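11 May 2024

Membership cards again. Eleven years of them in a biscuit tin, and Edvin Nordin wants the shelf back by the end of the month, so I have started on the catalogue I promised in April.

Method, for when I forget it. Each card is wiped with a dry cloth, read on both sides and entered on one line: issuer, number, base colour, printed devices, condition. Number first, issuer second where the issuer is in doubt. Cards with no number go in a separate envelope and wait. I do not use tape, and I do not use rubber bands any more after what they did to the Rurivico set, where the band had fused to the top card and taken the gloss off along one edge.

The tin holds a mixture. A good part is from the Tusen shop, plain white with a punched hole, and these are quick. Itard issued a thicker card with a raised border that will not stack squarely, so they go in on edge. Then there are the gold ones, which I had put off. They are shiny enough that the overhead lamp wipes out the number at most angles. I moved the lamp to the left and lowered it, then raised it again. Neither position is good. Tilting the card is faster than moving the lamp.

The numbers are long and mostly the same digit, and this is where I lose my place. With a string of eights the eye slides. I now read from the right-hand end, last two digits first, and count the eights back towards the front with the tip of a pencil. Slow, but I had two wrong entries before I changed over and none that I know of after.

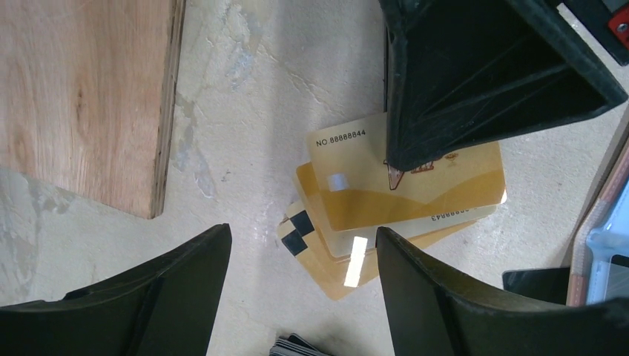
Three of the gold cards. The top one reads NO.88888844; the one under it is the other way up and ends in 88843.

Consecutive endings do not prove consecutive cards, and I have entered the second one only as far as I had read it, with the rest to be filled in. The wavy band along the lower part of the top card is a darker golden brown and goes in under printed devices. So does the small brown oval near the upper edge. I have no term for the oval and have written 'oval'.

Ravindran Amin telephoned at lunch and asked whether I was sorting by colour. I am not. Gold is a poor category: one side of a card can look amber and the next one pale, and under the lamp I could not say how much of that is the ink. He thinks a daylight bulb would settle it. Possibly. The one at the hardware shop has the wrong fitting for my lamp, and I do not want to buy an adaptor for a job this size.

Storage. The Grgić boxes are the right width but too deep, so I cut a strip of card and folded it twice for a false floor. Cards now stand 2 mm proud of the rim and can be lifted by the corners. The lid still shuts. Labels on the short side, in pencil, until the order is final.

Left to do: the unnumbered envelope, the rest of the gold, and a second reading of everything with more than four identical digits in a row. Lamp bulb, perhaps. Return the tin to Edvin, who says he does not want it.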